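Wednesday, after supper

It rained until four and then the sun came out as if it had been waiting behind a door. I had the window open all evening and I can smell the wet garden of the neighbours, who have grass and two plum trees. I have a balcony with a tomato plant. I have decided to write this diary in English until the end of summer, even when I am tired, and tonight I am tired.

## The class

Our teacher gave us back the letters of complaint. Mine was about a kettle. She wrote at the bottom "very polite, perhaps too polite", and I have been thinking about this on the bus home. In my language you can be angry and polite in the same sentence, the grammar helps you. In English I don't know where to put the anger. If I write "I am disappointed" she says it is already strong. To me disappointed is what you are when the bakery has no more rolls.

We also did the words "borrow" and "lend" again. I have known them for years and still I stop for half a second before I say one of them. My neighbour in the class, the one with the green folder, says she avoids both and asks "Can I have your pen for a minute?" I wrote this down. It is a good trick, but I would like one day to say "lend" without fear.

New words today: grudge, to put up with, thorough, draughty. The last one I needed very much last winter and didn't have it. I told people that my flat was "full of wind".

## The bus

The 86 was late again and then two came together. I took the second because it was emptier, and it stayed behind the first one all the way to Bristow, so I had a seat but I gained no time. A small boy was reading the names of all the shops to his grandmother. He reads better than I did after my first year here. He came to the word "upholstery" and he stopped, looked at it for a long time, and went on to the next shop. I also do this.

From the bus you can see now that they have taken down the old cinema. Only the side wall is standing, and there are still the marks of the stairs on it, going up in a zigzag. I went there only once, in my first month, and I understood maybe half of the film. I remember I laughed when the others laughed, a bit later. I felt sad for the building, although I had not thought about it for years.

## Washing and other house matters

I have put off the washing since Saturday and today there was no more choice. The washing machine at home makes the noise again, so it was the hand wash in the bath for the blouses and the rest must wait. I don't mind to wash by hand in summer. It is in January that I feel sorry for myself.

My mother ironed everything, also the tea towels and the handkerchiefs of my father, and she had a fixed order: first the collars, then the sleeves, then the back. I iron only what people will see. If I wear a pullover on top, I iron the collar and the cuffs, and the rest stays how it wants. She would be ashamed of me, but she would also laugh, I think. 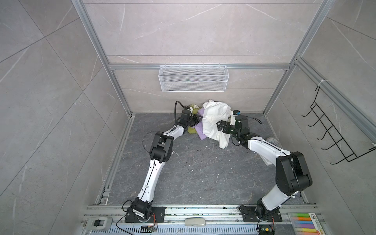 ## Money

I sat down with the envelope of receipts. The electricity was 86 pounds, less than I was afraid of. The repair of the bicycle was more than I was told on the telephone, and here the kettle letter would be useful, but the man was so friendly that I paid and said thank you twice. I have 193 pounds put away for the journey in July. The train ticket I have already. What is missing is the present for my aunt and something for the children, who are now so big that I don't know what they like.

I looked at a suitcase from Marras in the shop window near the station. It was beautiful, dark red, with a good handle. My old one has a wheel that goes its own way, like a dog which has smelled something. I didn't go in. I will tie a ribbon on the old one and it will do one more summer.

## Letter from home

My aunt writes that the river is low and that the stork is back on the chimney of the school. She writes also that they have painted the church yellow and that half of the village doesn't speak with the other half because of this. She is in the half that likes it. She asks if I still make the soup with the sour cabbage, and I must answer that I make it, but with the cabbage from a jar, and that it is not the same.

I read her letter two times, the second time aloud. It was strange to hear my own language in the kitchen. My voice is lower in it. I never noticed this before I lived here.

She wants to know when I arrive exactly. I will stay seven nights, and she has already planned eight lunches, so one day I will have to eat twice.

## Reading

I am on page 789 of the long novel, the one about the family with the salt mine. I began it in the autumn and I have been reading it so slowly that I am older than the heroine now, who was older than me when I began. I underline with pencil the words that I don't know, and I see that in the first chapters the pages are grey with pencil and now they are almost clean. Perhaps the writer uses the same words again and again. I prefer to think it is me.

Tomorrow: post the answer to my aunt, buy vinegar and bulbs for the lamp in the corridor, telephone to the dentist before nine because after nine it is only music. Exercise 7 for the class, with "although" and "despite". Water the tomato, but not if it rains.

It is nearly eleven and the neighbours have closed their windows. I leave mine open a little longer.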